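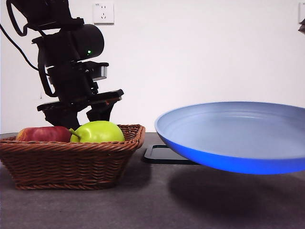

Red and green apples in a woven basket, the type used on our sorting tables.

About Clindard

Clindard is a fruit handling and packing school based in Pliddale. We teach the sorting, grading and basket packing of whole fruit, mainly apples and pears, to people who work in packing sheds, farm shops and grocery supply. The school was set up by Harish Tyagi and Sosina Worku, who had both managed packing floors and wanted a course that covered table work in proper detail.

Search courses and articles
Enter keyword Go

What we teach

The core course has 13 units. The first three deal with the fruit: variety, maturity, skin colour and the common defects (bruising, russet, stem puncture, limb rub). The next group deals with containers. Students learn to check a basket before it is filled, including the rim, the corners and any broken strand on the inside face that could mark the skin. The remaining units cover placement, layer height, labelling and storage.

Placement takes the most time. An apple is picked up at its widest part, lowered to its resting point and released there. It is not dropped, rolled or pushed into a gap. Mixed baskets of red and green fruit are packed to a set pattern, which is drawn on a card and kept at the table. Fruit with a long stem is turned so that the stem does not touch its neighbour.

Class size is capped at 10. Each student works at a separate station and keeps a written log of every basket packed, with the grade, fill weight and any fruit rejected at final check.

Baskets and equipment

We use rectangular woven baskets with slanted sides for display packing and flat trays for bulk work. Slanted sides give the hand more room at the rim, but they also change the fruit count from layer to layer, so the packing cards are written for one basket size only. Baskets are brushed out after each session and stored upside down on slatted shelving. We do not line them during training. A liner hides poor placement.

The store holds more than 600 baskets and trays. Shewit Yimer looks after stock and repairs, and can advise shops on sizes and weave before they place an order.

Where we work

The main teaching room is in Pliddale. A second room at Romthorpe runs in the apple season only and closes in June. Short courses can also be held at a client's site if there is level table space, good neutral lighting and a cool area for holding fruit.

Staff

Harish Tyagi: grading and defects
Sosina Worku: basket packing, course records
Shewit Yimer: stores and repairs
Getachew Kassa: site courses, Romthorpe

Comments (3)

Nnamdi Akpan
Did the packing course with two others from our shop. The part on stem direction was new to me and we have changed how we fill the front display. Could the cards be sold separately?

Sosina Worku
Nnamdi, the cards are sold in sets by basket size. Send us the inside rim measurement and the base measurement and we will match them.

pearsonly
Is there a version for pears? The layer heights don't work for the long-necked ones.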